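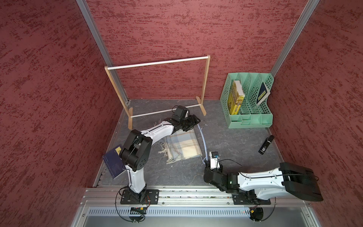

*The cell this morning: rack at the back, scarf and hanger on the floor between the arms.*

Week two of the scarf job. The task is simple to say: get the scarf onto the hanger, then get the hanger onto the top rod of the rack. I drive both arms by remote control, one per hand, and every run gets recorded so a policy can be trained on it later. The target is 100 good runs before March. I have 30.

The hanger is the hard part. It's thin and you can nearly see through it, so on the wrist camera view it disappears whenever I come in too fast. I've started going for the hook end first with the right arm and holding still for a moment before I lift. That costs time on each run, but I drop it less.

The scarf is easier than I expected. Folded, it behaves like a thick piece of card until one of the fringed ends catches on something. I start with the fringe toward the left gripper — I tried it the other way for 8 runs and threw all of them out.

A few notes for anyone doing the same kind of work:

- Move the scarf a little between runs. My first batch at Hiddale had everything in the same spot, and the trained policy only worked in that spot.
- Leave the books and the green file organizer in the cell. They belong to the shelving task, and I want the policy to get used to seeing them.
- Stop when your hands get tired. My worst runs all come late in a session, and I can tell them apart in playback by the small shakes near the rod.

The people at Restau asked if I could do it with one arm. I think so, with the hanger already on the rod, but the scarf would have to go over it in one pass and I haven't tried that yet. It can wait until the two-arm set is done.

Next session I'm moving the rack closer to the middle of the back wall.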